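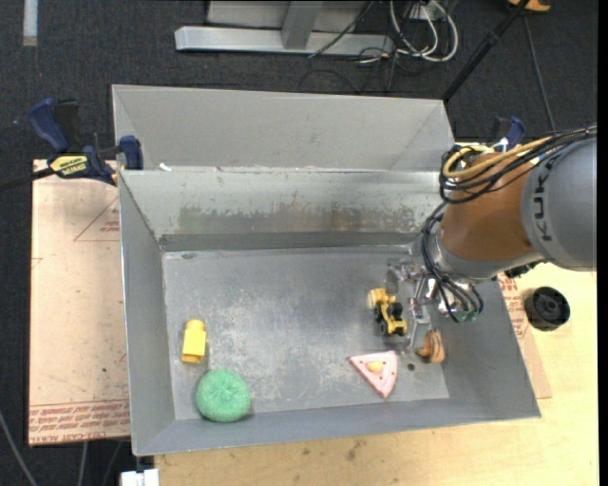 Gray metal bin, scuffed along the bottom

Search this blog
Go

Filed under: Reviews, Writing Tools, Picture Books

February 13, 2019

Hello, friends! I've been promising a review of the Kumitside storyboard kit since before the holidays, and a few of you have written to ask where on earth it went. It went under a pile of revisions, is where it went. But I've now used the thing on two complete picture book drafts and part of a third, so I feel I can talk about it properly.

For anyone who hasn't run across it, Kumitside is a boxed kit for planning picture books, made by a little stationery company called Cusgate. You get a folding board with all the spreads of a 32-page book marked out, a stack of 200 blank cards that fit the spaces, four colored pencils and a booklet. I paid $21 for mine, plus shipping, which made me wince a bit (I've been folding up printer paper for years and it costs next to nothing!).

Let me start with the board, as it's my favorite part. It opens flat and stays flat, and it takes up most of my kitchen table, so dinner has to happen early or somewhere else. Each spread has a thin line down the middle for the gutter, and the page turns are marked with a tiny arrow. I can't tell you how much those arrows helped me. My badger story had its big surprise sitting on the left-hand page, right where any child would see it before the grown-up had finished reading the page before. I had read that manuscript so many times out loud, and to my critique group too, and it took moving a card over by one space to see it.

The cards are nice and thick, and they take pencil beautifully. Ink is another matter. My usual gel pen smeared on nearly every one, and I had purple on the side of my hand for a whole afternoon. They also don't stick to the board in any way, so if you have a cat, or a ceiling fan, or a husband who likes to set down the mail with a flourish, please be careful. I've started using little dots of removable putty.

The booklet I could take or leave. There's a good page on leaving room for the illustrator, and then quite a lot about "finding your inner reader" that I skimmed. It also suggests writing your word count on each card as you go. I thought that sounded fussy, but I tried it with my new bedtime story and found that one spread had swallowed up most of the words in the book. The whole text came down to 269 words after that, and I like it so much better. I should confess I'd sworn it couldn't be cut any further!

I did look at Odoi before I bought this, for those of you who like to work on a screen. It's a drag-and-drop program, and it's very handsome, but you pay every month and I lost patience with resizing the boxes. If you travel a lot or share drafts with a co-writer it may suit you better. I like to stand over a table with my coffee and push things around.

Would I buy the kit again? Yes, I would, though I'd love to see Cusgate sell the refill cards in smaller packs. I give it 4 stars out of five, and the missing star is for the ink.

Next time I'll be sharing my notes on the Lerkevska rhyming dictionary, which a reader kindly recommended back in August and which I'm only now getting around to. If you've tried Kumitside yourself, or you have some clever way of keeping the cards in place, do leave me a comment. I read every one of them, even when I'm slow to answer. Happy writing!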